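3. Setting and material of the household study

Hülya Türkmen and Mirjam Auer
January 31, 2021

The meals of the Ullik households are served from shared bowls, and the cup is the common measure for dividing them (Figure 1). 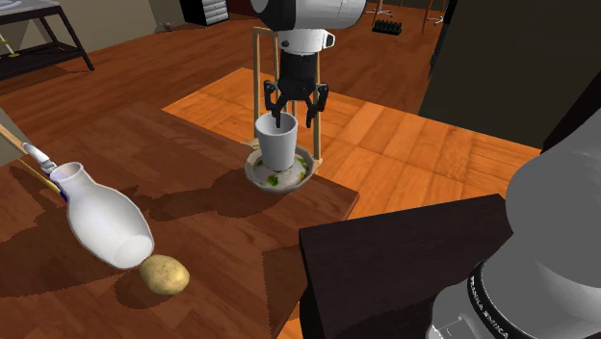 Figure 1. A white cup standing in a shallow round bowl with a light brown rim, with small green pieces of food on both sides of it (computer rendering).

3.1 Households and interviews

The interviews were made in May in Ullik, a settlement of small houses above the Tullell valley. We visited 14 households and spoke in each of them with the person who usually cooks. Four of these persons were men. The talks took place in the kitchen and lasted almost an hour, and we returned to five households for a second talk when the first notes were not clear to us.

We asked how the cook decides who receives which amount. We did not ask for weights. In an earlier attempt with a kitchen scale, the cooks became careful and began to serve equal portions, which their families found strange. For this reason the scale was left out, and we wrote down only the words which the cooks used themselves.

3.2 Words for amounts

The notes contain 27 different expressions for an amount of food. Most of them name a vessel: a cup, a half cup, a cup "with a hat" - this means filled above the rim. Others name a person. One cook spoke of "a portion for my brother", and her daughters understood without further explanation that it was a large one. Such expressions are difficult to compare between families, and we treat them in Section 5 separately.

The vessel words are more stable. When a cook moved to Ullik by marriage, she normally took over the cup of the new household, also when it was smaller than the one of her mother. Two older women remembered that this had caused quarrels, mostly about rice and chopped greens, and less about soup.

3.3 Limits of the material

All households belong to the same settlement and several are related to each other. We cannot say if the same words are used in Flollska, where the houses are larger and the meals are more often eaten at different hours. It must also be mentioned that the children were not interviewed, although they commented often and loudly on the answers of their parents.

Recent papers in this series
Bread days and oven rights in Flollska
The Cirillo recipe notebooks: a first reading
Who eats first? Seating order in the Tullell valley
Borrowed pots: kitchen lending among neighbours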